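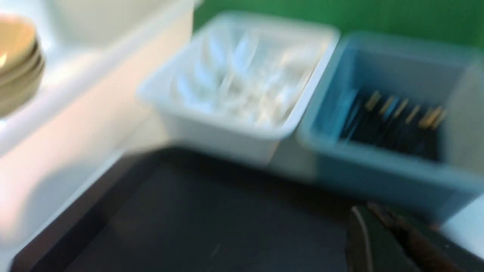
Remis ist auch eine Meinung

In Warkside wird Schach gespielt wie anderswo Karten: laut, mit Jacke über der Stuhllehne und in der festen Überzeugung, dass der Gegner Glück hatte. Der Etham-Pokal, ein Schnellschachturnier über zwei Tage, ist für solche Leute gemacht. 51 Spieler standen am Ende in der Tabelle, dazu einer, der nach der ersten Runde verschwand und seine Thermoskanne zurückließ.

Favorit war Bartosz Wysocka, Elo 2268, ein Mann, der die Französische Verteidigung seit seiner Jugend spielt und so aussieht, als habe er es seither bereut. Vier Runden lang ging alles gut. Dann kam Bronisława Pawłowska.

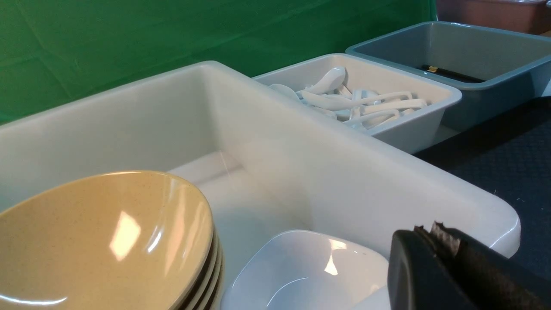 Pawłowska spielt für Fendalow und eröffnet grundsätzlich mit dem b-Bauern, was unter ernsthaften Menschen als Erziehungsfehler gilt. Wysocka brauchte sechs Minuten für seine ersten acht Züge, sie brauchte eine. Danach standen ihre Figuren am Damenflügel so eng ineinander wie gelbbraune Schüsseln in einer weißen Plastikwanne, ein bisschen schief der ganze Stapel, und jeder im Saal wartete darauf, dass etwas herunterfiel. Es fiel auch etwas, nur auf der anderen Seite: Wysocka stellte im 23. Zug einen Läufer ein, sah ihn an und gab dann höflich die Hand.

»Ich hatte den Zug gesehen«, sagte er später am Buffet. »Ich hatte ihn bloß für ihren gehalten.«
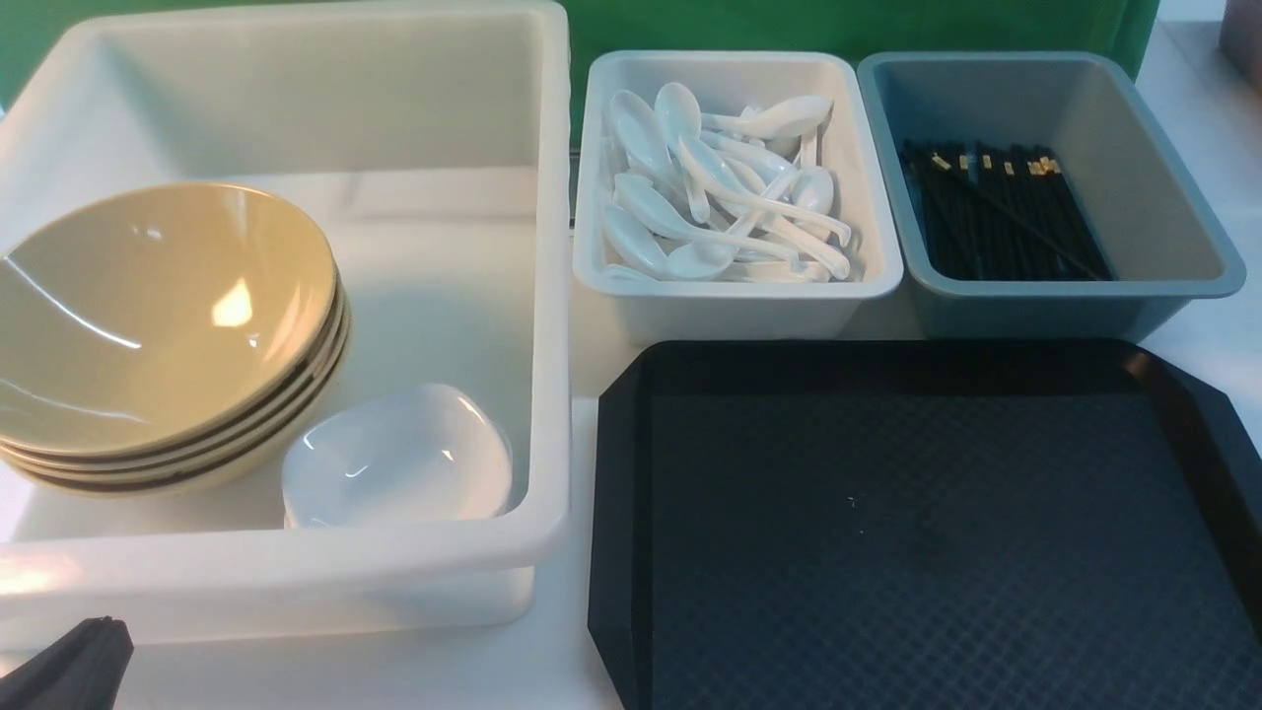

Der Rest des Turniers war Arithmetik. Pawłowska remisierte zweimal in Stellungen, die noch reichlich Leben hatten, und verteidigte das mit dem Hinweis, sie habe Hunger. Wysocka gewann alles, was übrig war, zuletzt gegen den jungen Wilczyńska, der ein Turmendspiel mit zwei Mehrbauern so gründlich verdarb, dass man es drucken sollte - als Warnung.

Punktgleich also, und die Feinwertung musste her. Die Regeln dafür umfassen in Warkside eine Seite, auf der schon viel durchgestrichen ist.
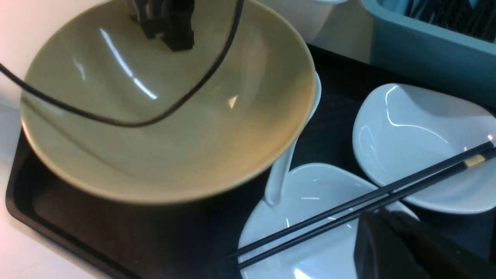 Am Ende lag Pawłowska einen halben Buchholzpunkt vorn und bekam 196 Euro Preisgeld, eine Summe, deren Herkunft kein Mensch erklären konnte. Wysocka bekam ein Buch über die Französische Verteidigung. Er besitzt es schon. Im Februar treffen sich die beiden wieder, dann in Fendalow, und er hat angekündigt, sich diesmal auf den b-Bauern vorzubereiten. Sie überlegt, den g-Bauern zu nehmen.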